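Plirnel Shared House – Household Meeting
Minutes, April

Present: Peninah Kioko (chair), Adom Antwi, Janaína Camargo, Donnie Swanson
Minutes: Ewurabena Tetteh
Started 7:10 p.m. in the front room, once Donnie had found somewhere to sit.

1. Last minutes

Read and accepted with one change. Donnie did not "agree" to descale the kettle. He said he would look at it. Peninah asked whether he had looked at it. He had.

2. Rent and shared fund

The shared fund stands at 218 dollars. Janaína pointed out that it should be closer to 300 by this point in the spring and asked where the difference had gone. Adom has receipts for most of it and will bring the rest to the next meeting. The minute-taker notes that this is what was said last time.

The Drarex water filter subscription renews next month. Adom is in favor of keeping it. Peninah asked if anybody could taste the difference. Janaína said she could. It was suggested that she try two glasses without being told which was which, and she declined. Subscription kept for now, to be looked at again before the summer.

3. The snack table and the orange bucket

This took up most of the evening.

Background for those who missed the last two meetings: Adom proposed that the checkered table be cleared at the end of each day, with wrappers and packets going into the bucket beside it and fruit and drinks staying out. His case was that a clearing routine takes almost no time and that the table would then be usable for other things. The house agreed to a trial.

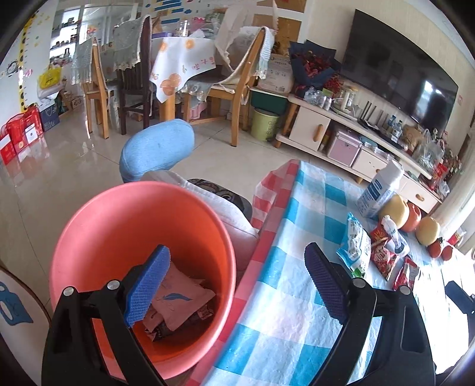
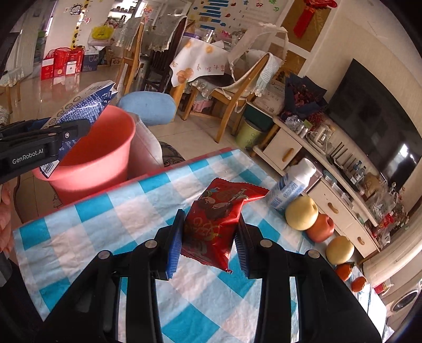

Ewurabena Tetteh

Adom said the trial was going well. Peninah asked him what he was measuring that against. He said the table looked better. Peninah said that a table can look better for an hour without anything having changed, and she would like to hear how it looks on a morning when he hasn't been near it.

Janaína raised the matter of what counts as trash. There is a red snack packet on the cloth in one picture and one being held in the other, and she wanted to know how a person is supposed to tell a finished packet from one somebody is saving. Adom said you pick it up and feel it. Janaína said that she didn't want people feeling her snacks. Donnie thought this was reasonable. Peninah thought it was the first sensible objection anyone had made to the scheme and asked for it to be written down, so it is.

Proposal from Janaína: anything sealed stays on the table, anything open and empty goes in the bucket, anything open and not empty is moved to the dining table with its top folded over. Donnie asked what happens if the dining table then fills up with folded packets. No answer was given that satisfied him. The rule was adopted anyway, three in favor, Donnie against.

On the bucket itself. Donnie does not believe that one open bucket with everything thrown into it is a system. He would like paper kept apart from plastic. Adom replied that there was crumpled paper in it, so some of that was already happening. Donnie said paper with a printed packet lying in with it is a mixed bucket, and he has yet to hear who would do the sorting afterward. Adom offered. Peninah asked if that meant Adom this month or Adom for good. Adom said this month.

A second bin was discussed. The cheapest one Janaína has found comes from Loltavham and costs more than she thinks a bin should. There was no appetite for spending from the fund until item 2 is cleared up. There is also a yellow-green bucket on the floor by the TV cabinet, and Peninah asked why it couldn't be used. Donnie said it was for mopping. He was asked when it was last used for mopping. Left open.

On the fruit. The pale yellow ones are staying next to the little red ones, in the sun from the window side, and Ewurabena (writing this) would prefer a bowl. Adom said a bowl takes up as much room as the fruit does. It was put to him that fruit in a bowl does not roll. He had no strong view. Ewurabena will bring a bowl and see if anybody uses it.

On the milk. Janaína would like cartons to go back in the refrigerator and not be treated as part of the display. Agreed by all, as it has been before.

On the cloth. Peninah says it wants ironing. Donnie says nobody irons a cloth for a table with snacks on it. Adom suggested clips. No action.

4. Gift boxes on the floor

The red boxes and the yellow bag by the wall were raised by Peninah, who has asked for them to be moved before. Janaína said they are being kept for visits and there is nowhere else. Peninah asked which visits. Janaína's aunt was mentioned. Peninah is doubtful that her aunt needs all of them.

Agreed that the boxes will go to the hall closet if the hall closet can be emptied. Donnie holds the key to the hall closet and was not hopeful.

5. TV cabinet

Adom would like the top of the cabinet kept to the flowers and nothing else. At present it has the flowers, a jar, a pink case, water bottles and a plastic bag with things in it. Janaína said the bag was not hers. Everyone else said the same. Whoever owns the bag should take it by the end of the month, after which Peninah will look inside.

6. Chair covers

Janaína asked if the covers on the dining chairs could be washed together. Donnie asked if they would shrink. Nobody present knew. One to be washed first and put back on a chair before the others are risked.

7. Any other business

The Asante family downstairs have asked about borrowing the dining chairs for an evening. There are 4 and they would like all of them. Approved, provided they come back with their covers.

Donnie asked for the meetings to be shorter. Peninah said this one would have been shorter if item 3 had not been so long, and that she would allow the trial one more month and then vote on it properly.

Actions

Adom – receipts; sorting the bucket until next meeting
Ewurabena – fruit bowl
Janaína – wash one chair cover; write the packet rule on a card for the table
Donnie – hall closet; decide about the yellow-green bucket
Peninah – the plastic bag, if still there

Closed 8:25 p.m. Next meeting in May, same room, Donnie to bring his own chair.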